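Speaker notes – "Showing the arm what you want: gear placement by remote control"
Zyanya Palacios
Grustholm users' meeting, Jun 23, 2022

Slide 1. Title

Say name, say Grustholm. Thank the organizers. Ask people to hold questions about the grant until the end, but interrupt me for anything technical.

The talk is in two halves: how we collect demonstrations, then what we did wrong the first time. If we are running late, drop slide 7 and go straight to slide 8.

Slide 2. Two ways to show a task

Most people in the room know these, so one minute only.

By hand: you switch the motors to a soft mode, hold the arm, and move it through the task yourself. The arm records its joint angles. It is quick to learn and you can feel contact directly. The trouble is that your own hands and sleeves end up in the camera views, and the model later runs without them there.

By remote control: you move a leader arm, and the follower arm copies it. Your hands stay out of the pictures. You lose the feel of contact unless you pay for force feedback, and we did not.

We did both. By hand for the rough reaching motions, remote control for everything that involves a fit. All the training data I show from here on is remote control.

Slide 3. The task

Gears and shafts. We call the task set Zindurine, after the name on the folder, and the name stuck. A small amount of hardware on a rail, and the arm has to handle gears at a shaft. I chose it because it looks easy. A person does it without thinking about it, and a new operator on the leader arm usually needs most of an afternoon before it goes smoothly.

Mention that the gears are light and have a wide face, so a small tilt at the hub becomes a large movement at the rim.

Slide 4. What the wrist camera gives you

Pause on this one. People at the back need time to look.
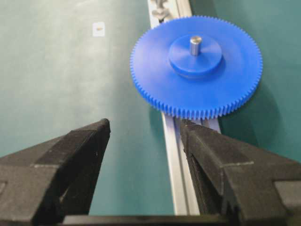

Wrist camera view: blue gear with its hub and metal shaft, gripper fingers open.

Points to make:

The fingers are always in this view, so the model can learn where the tips are relative to the gear. That matters more than resolution. We ran at a low image size for the whole project and did not regret it.

Depth is hard to judge from here. When an operator drives from the wrist view alone, they tend to stop too high or come in too low. We tell new operators to use this view for lining up on the hub and the other view for height.

Shadows help. Do not go overboard trying to get rid of them. When we tried very flat lighting, operators complained, and the grasps got worse for both the people and the model.

Slide 5. The operator's side

Describe the desk: leader arm clamped on the left, two monitors, foot pedal. Left pedal starts an episode, right pedal ends it, both together throws it away. Skorkurgate built the pedal board for us and it has been the most reliable part of the setup.

Rules we give operators, read them out:

Move at the speed you want the robot to move.
Do not stop to think in the middle of an episode. If you need to think, throw it away and start again.
If you miss, back off a little and correct. Keep that episode.
Change your starting pose every time.

The third rule gets questions. Explain that an episode with a small miss and a clean correction is worth keeping. A model trained only on perfect runs has no idea what to do when it is slightly off, and it will be slightly off.

Slide 6. Lining up with the peg

This is where most of the operator's time goes. The approach has to be square to the peg, and with a gear this wide you cannot see past it from the wrist. So the fixed camera does the work. 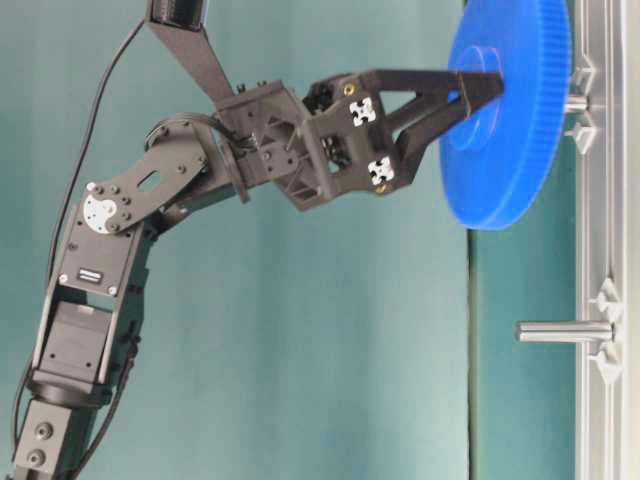 I ask operators to grip on the hub and never on the rim. A rim grip feels secure, but the teeth are fine and the gear can turn in the fingers as soon as it meets any resistance. With the hub between the tips, the load stays close to the center and you can push along the axis.

Then: stop short of the peg, fix the angle, fix the position, and only then push. One thing at a time. Operators who try to fix the angle while pushing jam the bore on the end of the peg. You hear the servos complain. Back off when you hear it.

If somebody asks about cable routing: leave slack at the wrist. We lost a day in December to a cable that was too tight.

Slide 7. Numbers

Keep this short.

First round: 1397 episodes. Second round: 2790 episodes. Six operators across both rounds.

We threw away 1222 episodes from the first round after review. Let that sit for a second, then go on to the next slide.

Slide 8. What went wrong in the first round

If slide 7 was dropped, say here that we discarded most of the first round.

The main cause was pauses. Operators would reach the peg, stop, look across at the other monitor, and then continue. The model learned to stop there too. Often it stayed stopped.

Second cause was mixed habits. Some operators came in from above, some from the side, and the model would start one approach and drift into the other. We now agree on one approach before a session and write it on the whiteboard.

The third cause was my fault. I changed the position of the fixed camera between sessions and did not log it. It is bolted down now.

Slide 9. What I would do again

Start with remote control earlier. Review episodes the same day, while the operator still remembers them. Let operators see the model run, even when it does badly – they drive better once they have watched it copy their mistakes.

We used the Meléndez playback tool for review. Two people side by side, one on the keys, one writing notes. Slow work, but I have not found a faster way that I trust.

Slide 10. Questions

Likely ones:

Does it work with other gears? We have only tested sizes close to the ones we trained on. Say so.

Would force feedback help? Probably, for the last bit of the push. We have not tried it.

Can we have the data? Yes, the second round. Ask me for the link afterward, and please read the notes file before you open the first session.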